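The Case for Leaving the Squirrel Alone

Jan 13, 2021

The Unton Wildlife Photography Prize has announced that its next round will include, for the first time, a category for garden animals. The decision is welcome. Most people who own a camera will never sit in a blind on a frozen lake, and the creatures they know best are the ones that cross the back fence every morning. A prize that takes those animals seriously is overdue.

The rules of the new category are less welcome. They permit feeding, baiting and what the organizers call "light staging," a term they do not define. The last open round drew 608 entries. If the garden category attracts even a modest share of that number, the judges will soon be asked to rank pictures of chickadees on dollhouse furniture against pictures of chickadees. They should not have to. Staged and unstaged work ought to be judged apart, and every published picture of a wild animal ought to carry a plain statement of how it was obtained.

The objection usually raised to this proposal is that it is humorless. People enjoy a chipmunk beside a tiny mailbox, and the chipmunk, having been paid in sunflower seeds, appears to have no complaint. There is some force in this. Pleasure is a respectable reason to make a picture. A backyard set built with patience and taken down at dusk does less damage than a domestic cat.

Yet the reader of a photograph is entitled to know what kind of thing is being looked at. A picture of a wild animal makes a claim. It says that the animal did this, in this place, and that a person was there and was quick enough. When peanut butter has been smeared behind the mailbox, the claim is a different one. It may still be charming. It should not compete for the same ribbon as the work of someone who waited 7 weeks for a fox to cross a culvert. 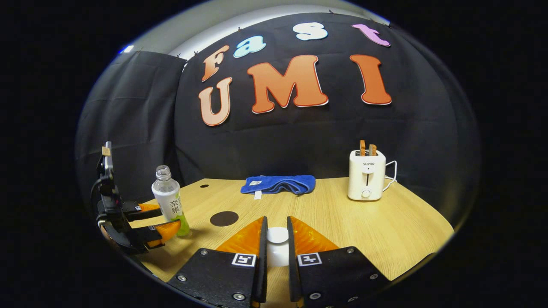 Tabletop with towel, toaster and bottle.

The welfare question deserves more attention than it has received. Regular feeding at a fixed spot draws animals together in numbers they would not otherwise tolerate, and close contact at a feeder can spread disease. Animals that learn to approach people for food may approach the wrong people, or cross a road to do it. Small props bring hazards of their own: thread, glue, wire and paint are all things that a rodent will test with its teeth. A careful photographer thinks of these matters. A prize with no written standard invites the careless one as well.

Other bodies have managed to draw the line. The Cukarley Nature Salon has divided its entries into 2 sections for several years, one for animals photographed as found and one for work in which food, scenery or any other attraction was used. Entrants in the second section answer a short form. They state what food was offered, for how long, and whether anything was left in place overnight. The answers are printed beside the picture in the exhibition. Visitors read them with interest, and the staged section is often the more crowded of the two rooms. Disclosure has cost it nothing in popularity.

The Manurung Gallery took a harder course and banned bait altogether. This was a mistake, in the view of this column. The ban could not be enforced, and it fell most heavily on honest entrants. Of the 116 pictures hung in its last show, several were widely supposed to have been baited — a suspicion that could be neither proved nor answered, and that did the photographers no good either way.

Online publication presents a greater difficulty. A print on a gallery wall keeps its label. A picture on a sharing site such as Skillidari loses its caption the first time it is copied, and by the third it may be said to show a pet, a rescue or a miracle. Sites of this kind could do a good deal by giving contributors a simple field marked "bait or props used" and by keeping the answer attached when the picture is passed along. The work involved is small. So far the site has offered only a general reminder to be kind to animals.

The Unton organizers have said that the rules remain open to comment until April. They should use the time to define "light staging," to separate the two kinds of entry, and to require a statement on feeding from everyone in the category. They should also decline any picture in which an animal has been handled, restrained or dressed. That last point ought to need no discussion, but the present draft is silent on it.

Squirrels will go on visiting gardens whatever the rules say, and people will go on putting small hats on fence posts in the hope that one sits down nearby. There is room for those pictures in the exhibition, in their own section and with the peanut butter mentioned on the label.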